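What I Brought Home From the Robot Open Day (Kitchen and Workshop Tips)

Back in April I spent a long afternoon at the Treller open day, mostly for the sandwiches and the free parking, and I came home with two pages of notes about tidying. I know how that sounds! But if you have ever cooked supper on a counter with the mail, the blender and somebody's homework on it, you may find something useful in them.

The room I liked best was the Dikano demonstration, where small things were being sorted with robot arms. We all stood behind a rope, and I stayed through the talk and then through the next one, because the woman giving it was so patient with our questions.
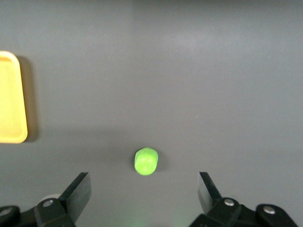 What struck me first was how much thought had gone into the table before anything moved at all. They talked for a good ten minutes about the surface and hardly at all about the motors. So my first tip is to look hard at your own work surface. A plain, matte top is so much kinder to the eyes than a shiny or speckled one. I used to lose pills, screws and peppercorns on my speckled counter all the time. Now I lay down a plain gray mat (mine is a Banevier, cut down with kitchen scissors) and I can spot a dropped screw right away.

Tip two: give the thing you are working on some elbow room. I used to pile the chopped onions right up against the cutting board and then wonder why they ended up on the floor. Leave a hand's width on every side if you can manage it. In a small kitchen, that may mean putting the toaster away for an hour, and I promise it's worth the bother.

Tip three is the tray. I can't say enough about trays! Pick a shallow one with a rim, in a color that stands out from your counter, and put it down before you start. Twist ties, bottle caps, the little bag of spare screws that comes with every shelf: into the tray they go. I paid 2 dollars apiece for mine at the Brito outlet, and I keep one by the stove and another on the workbench. 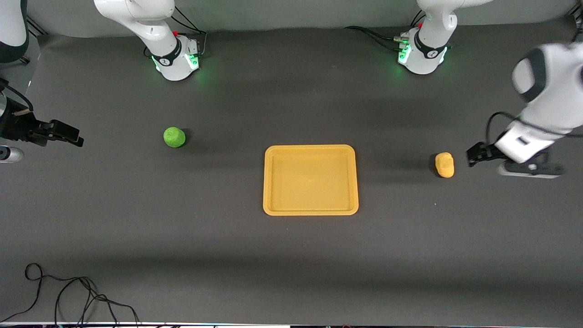

The yellow tray in the middle, with the green ball on one side and the small yellow piece on the other.

Tip four, keep the tray in the middle if two of you are working. My sister and I shell peas this way, one on each side, and we've stopped bumping elbows. If you're on your own, put it on the side of the hand you use most.

Tip five is about cords, and I am the worst offender. Before you plug in the mixer or the glue gun, take up the slack and fasten it with a strip of hook-and-loop tape. A roll of 50 strips has lasted me ages, and I've given away half of them.

Last one: practice with something soft. If you're teaching a child to use tongs, start with foam balls or a bit of bread and save the eggs for later. My grandson moved up to 100 cotton balls in one rainy afternoon and was very proud of himself.

The mats wash up fine in warm water with a drop of dish soap. Dry them flat, or the corners will curl.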